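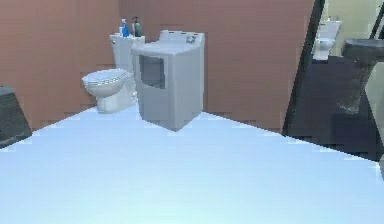 How do people know how old a stamp is?

A stamp is a small piece of paper, but many people like to collect it. A collector wants to know three things about every stamp: where it is from, when it was printed, and if it is real.

Let us start with the paper. Hold the stamp in front of a lamp. Sometimes you will see a pale shape inside the paper, for example a crown or a letter. This is called a watermark. It is made when the paper is still wet, at the paper mill.

Now look at the small teeth on the sides. They have a name too – perforations. Collectors measure how many holes fit in a length of 2 centimeters. Two stamps can have the same picture, but one has bigger teeth than the other. Then they may come from different printings.

The ink mark from the post office is called a postmark. Often it tells the town and the day. My neighbor Adelino Amaral has an envelope with a clear postmark from Kerkgate, and he keeps it in a album with 18 pages. He has 133 stamps in it. The stamp on that envelope is a very common one, but he will never take it off, because the envelope and the postmark belong together.

If you want to begin your own collection, ask your family for old letters. Do not pull a stamp with your fingers. Cut the paper around it and leave a small border. Pick it up with stamp tweezers, the flat kind without sharp points. Keep the album in a dry place, away from the sun, or the colors will become pale.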